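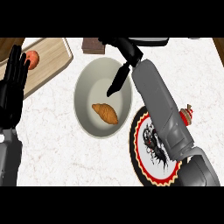
Sim: fingered hand or pointed gripper for soft food items?

skerngate_w
Trying to settle on end effectors before we spend money. The task is getting a croissant out of a wide shallow bowl in simulation. Left arm has the black fingered hand, right arm has the pointed gripper. I ran 100 tries with each and swapped sides halfway. Gripper got 38, hand got 12. Same controller for both. Has anyone had better luck with the hand?

Haziq Entili
12 sounds low. What are you using for finger friction? The defaults in our setup were far too slippery.

skerngate_w
Defaults, yes. I haven't touched them since February.

jsubramaniam
I'd go with the gripper and stop there. The bowl has a sloping rim and a hand needs room for the knuckles. A thin finger can come in over the edge at an angle – that's most of your difference.

Thierry B
Don't agree. You're comparing approach angles, then, and the grasp hardly comes into it. Put the croissant on the chopping board and run both again. I'd expect the hand to catch up.

jsubramaniam
But he needs it out of a bowl.

Thierry B
Today he does. He's buying for more than one job.

w_taipe
Check your contact model as well. A rigid croissant will flatter the gripper. The real thing squashes and sheds flakes, and a pointed tip goes straight in.

skerngate_w
It is rigid, fair point. I'll raise the friction first, then do the board, and post both sets of numbers. Soft body will have to wait, my machine crawls with it on.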